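Kendby Building Users Group
Minutes of the July meeting
Ground floor meeting room, start 4:30 p.m.

Chair: Karlijn Bakker
Represented: Vitum (first floor), Elley (second floor), Bautista (mechanical contractor), building management
Apologies: none received

1. Minutes of the previous meeting

Accepted with one correction. Under item 4, "supply fan" should read "return fan". The action on the basement door closer is complete and is removed from the list.

2. Water use

The main meter reading for the last billing period gave a consumption of 1,141 cubic meters. The same period last year was 1,000 cubic meters. Occupancy has not changed between the two periods. Building management checked the reading against the utility bill and the two agree.

Bautista isolated the first floor, second floor and plant room branches in turn on a night with no occupants. Flow at the main meter continued with both floor branches closed and stopped when the plant room branch was closed. The loss is therefore on the plant room side. The two candidates are the fill valve on the heating circuit and the humidifier drain. The fill valve was replaced four years ago; the drain solenoid is original.

Vitum asked whether the extra cost would be passed through in the service charge. Building management replied that water lost upstream of the floor meters is carried by the landlord account until the cause is established. Elley asked for this to be recorded.

Action: Bautista to fit a temporary meter on the humidifier feed and log it for two weeks.
Action: Building management to read the main meter at the start and end of the same two weeks. 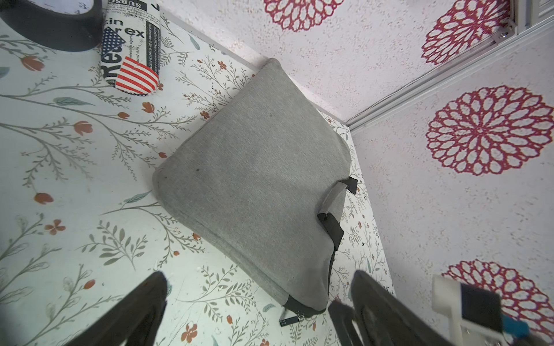 Will the water be shut off on the occupied floors while the temporary meter is fitted?
The floor branches stay open during the work, and only the plant room branch is closed, for less than one hour before 8 a.m.

3. Ventilation, first and second floors

Bautista presented the balancing results. The design supply rate for the first floor is 488 liters per second. The measured rate was below design at the two grilles nearest the stair and at design everywhere else. The volume damper serving those grilles was found partly closed with the locking nut loose. It has been reset and locked.

The second floor could not be completed. Access to the duct test point is above a fixed ceiling tile, and the tile has been painted in. Elley agreed to the tile being cut out and replaced with a hinged panel, provided that the work is done outside office hours and dust sheets are used.

Filter condition was discussed. The pressure drop across the main bank is within limits but rising faster than last summer – the contractor attributes this to the roadworks on the north side. The change interval stays as it is for now. Pressure drop is to be read monthly until the roadworks finish.

Vitum reported a low-frequency hum in the corner room during the early morning. It is not present after about 30 minutes of running. Bautista suspects belt slip on the return fan at start-up and will check tension.

Action: Bautista to install the access panel and complete second floor balancing.
Action: Bautista to check return fan belt tension and report by email. 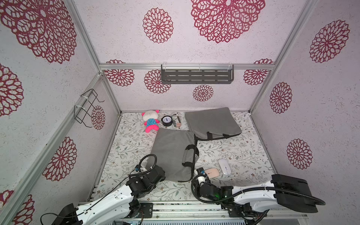
Wall shelf below the crossbar, with the red medallion pattern on the wall panels.

4. Fire alarm test and evacuation

The weekly bell test stays at 10 a.m. Elley asked for it to be moved to avoid client calls. After discussion no better time was found, and the request was withdrawn.

The last evacuation drill was satisfactory except for the rear exit, where the door had to be pushed twice before the latch released. The strike plate has since been adjusted. The assembly point sign is faded on the side facing the street and will be replaced with the same type.

Contact lists for both tenants are out of date. The chair asked that each tenant supply two names with daytime and out-of-hours numbers.

Action: Building management to replace the sign.
Action: Vitum and Elley to send contact details.

5. Bicycle storage

The rack is full on most mornings. Two options were considered: a second rack against the east wall, or a two-tier rack in the present position. The two-tier rack needs more headroom than the soffit allows at the back row. The east wall option loses one loading space. No decision was made. Building management will mark out the east wall rack in tape so that the turning space for vans can be tested.

Action: Building management to tape out the area before the next meeting.

6. Any other business

Key fobs – deactivated fobs are still being returned without a name. The system can identify them by number, but this takes time. Tenants are asked to attach a label.

Recycling – cardboard is to be flattened. The collector has twice refused the bin with the lid raised.

7. Next meeting

Same room and start time. Item 2 will be taken first so that Bautista can leave after the metering results.

Meeting closed at 5:40 p.m.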